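Household Water Use in the Flarkmont District
Final Project Report, Introduction to Environmental Studies
Submitted by Leidy Bedoya
May 2020

1. Purpose of the Study

The purpose of this project was to find out how households in the Flarkmont district use water indoors, and whether the age of the home has any bearing on the amount used. The district was selected for two reasons. It contains a clear mix of older houses near Correa Street and newer apartments along the Ula Creek side, and nearly all units there have their own meters. The report was prepared under the course guidelines for independent field projects and follows the section order given in those guidelines.

2. Background

Indoor water use is usually divided into toilets, showers, faucets, laundry, dishwashing and leaks. In older homes, the toilet is often the largest single use, as older tanks release more water with each flush than current ones. Leaks are harder to judge. A worn flapper or a dripping tap may go unnoticed for months, and a resident who pays a flat monthly fee has little cause to look for it.

Earlier student work on this subject dealt mainly with lawns and gardens. Outdoor use was left out of the present study. The meter readings were taken before the watering season, which in this district begins in June.

3. Method

A written survey was delivered to 237 households. Of these, 46 returned a complete form and agreed to share two meter readings taken one week apart. Forms with only one reading were set aside and do not appear in the results.

The survey asked for the number of people in the home, the year the home was built (if known), the number of bathrooms, and the usual number of laundry loads per week. Residents were also asked to carry out a simple leak check: read the meter before bed, use no water overnight, and read it again in the morning. Instructions for reading the two common types of meter were printed on the back of the form. 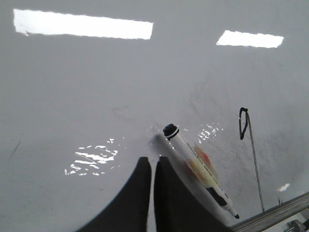 Readings were entered in a spreadsheet and changed to gallons where the meter reported cubic feet. Each household was given a number so that names and addresses would not appear beside its results. The entries were checked twice against the paper forms, and three errors were corrected, all of them misplaced decimal points.

4. Results

Average use across the full group was 54 gallons per person per day. Homes built before 1980 were above this average and newer apartments were below it, although the two groups overlapped a good deal. Several older houses with replaced toilets reported figures close to those of the newest units.

The highest weekly total for a single household was 995 gallons. This home had two residents and did a normal amount of laundry. Its overnight check showed steady movement on the meter, and the result was reported to the resident by letter. Five other homes showed smaller overnight changes.

Laundry habits had less effect than expected. Household size explained most of the difference in weekly totals — a result in line with the course reading.

5. Limits of the Study

The sample was small, and residents who chose to reply may already have had an interest in saving water. A single week is also a short period. Many residents were at home for more hours than usual this spring, so daytime use was probably higher than it would be in another year. The Flaltano Apartments had to be left out entirely, as the building has one shared meter.

6. Recommendations

The district newsletter should print the overnight leak check once a year, together with the meter instructions used in this survey. A future project could return to the same households in the fall and compare the readings. It should also ask whether toilets have been replaced — a question that was missing from the present form and was answered only by residents who added a note in the margin.

The blank survey form and the numbered data table are attached as Appendix A and Appendix B.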